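Pliltstead linen room drops flat folding for hand towels

Pliltstead, 11 February 2025 — The linen room at the Gondatov guesthouse in Pliltstead has stopped folding its hand towels flat and now sends them out rolled, with bowls taking the place of the shelf stacks used until last summer. The change applies to terry hand towels only. Bath sheets and floor mats are still folded in thirds and stored on the lower racks.

The guesthouse keeps 908 hand towels in circulation. Of these, 600 are in rooms or on carts on a full day, and the remainder are in the wash or on the shelf. Under the old method each towel was folded in half twice and stacked, loops outward, to a height set by the shelf above. Stacks leaned when towels were pulled from the middle, and the lower towels came out with a hard crease across the pile.

Rolling was tried on one floor in August. The towel is laid out with the care label down, folded once lengthwise, and rolled from the short end. The roll is pressed lightly at the finish so that the free edge stays under its own weight. No band or clip is used. Towels with pulled loops or a worn hem go into a separate bin before rolling and are cut down for cleaning cloths.

The written procedure, prepared by the supply firm Nishimura, covers cream and beige terry in a single weight. It asks for a firm bundle with a blunt end, and for the bundle to be held at the middle when moved. A roll picked up by its outer layer tends to open. Bowls are set on the table before the towels are brought over, which keeps the tabletop clear for rolling.

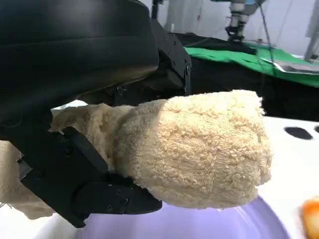 A reader of the Zekus housekeeping bulletin, where the procedure was first printed, wrote that the bowl matters more than the roll. In her experience a shallow bowl lets the towels slide over the rim as soon as the cart turns a corner, and a deep one with steep sides leaves the bottom towel hard to get out without unrolling the rest. She advised a curved inner wall and a rim wide enough to take a hand, and said that terry should go in fully dry, as loops that are still damp mat down where they touch the side.

Zekus replied in the same issue that damp towels are outside the procedure, which begins after the dryer and a cooling period of 25 minutes on an open rack. The bulletin agreed on the point about steep sides and said a note on bowl shape would be added.

Storage space is little changed. Rolled towels take up more width than folded ones but can be laid in 2 layers, and the shelf clearance at the guesthouse was already enough for this. The wooden dividers between the old stacks have been taken out and the screw holes filled.

Laundry settings are the same as before. Terry is washed apart from flat cotton, without softener, and tumbled on medium heat. Staff are asked to shake each towel once on removal from the dryer to lift the pile — a step that was in the earlier instructions but often skipped when towels were going to be pressed flat in a stack.

The guesthouse has not set a date for extending the method to face cloths. Those are too short to hold a roll without a band, and will stay folded in quarters for the present. Copies of the revised sheet are kept at the linen room counter.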